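Follent Residents' Assoc. – minutes, March meeting

Started 7.10pm. Present: Palesa Modise (chair), Henryk Marciniak, Zarmeena Hashmi, Ye-ji Lim (notes). Apologies: Shahzad Baloch.

Last minutes agreed. One correction, the skip was on McGrath Road not McGrath Close.

Parking. Letter back from council at last. 172 homes on the list, permits would go out in two batches. Henryk unhappy with visitor passes, says 18 a year isn't enough for anyone with carers coming in. Palesa to write back. Long discussion re the bollard, no decision.

Summer fair. Field booked, 11 till 4. Insurance still to sort. Zarmeena has had a price from Indance for the small stage, about £200, agreed to go ahead. Veg stall again by the gate. Need more tables than last year, Henryk to ask the school.

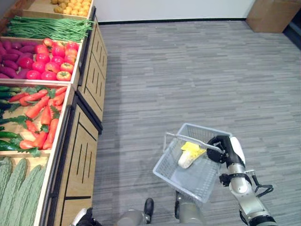 Veg display with green beans, tomatoes and carrots.

Stall prices to be on boards this time. Raffle – Ye-ji has 2 prizes so far, more wanted pls. No glass bottles on the field.

Pimby Lane path. Still flooding at the bottom end. Drain reported again, refrence number with Palesa. Zarmeena asked if we could get gravel down in the meantime, Henryk thinks the landowner has to agree first. He will ring them.

AOB. Hall key is missing from the hook, whoever has it please return. Noticeboard lock stiff, Shahzad to be asked to look at it. Newsletter items to Ye-ji by end of the month, short ones please.

Closed 8.35pm. Next meeting same room, Zarmeena doing teas.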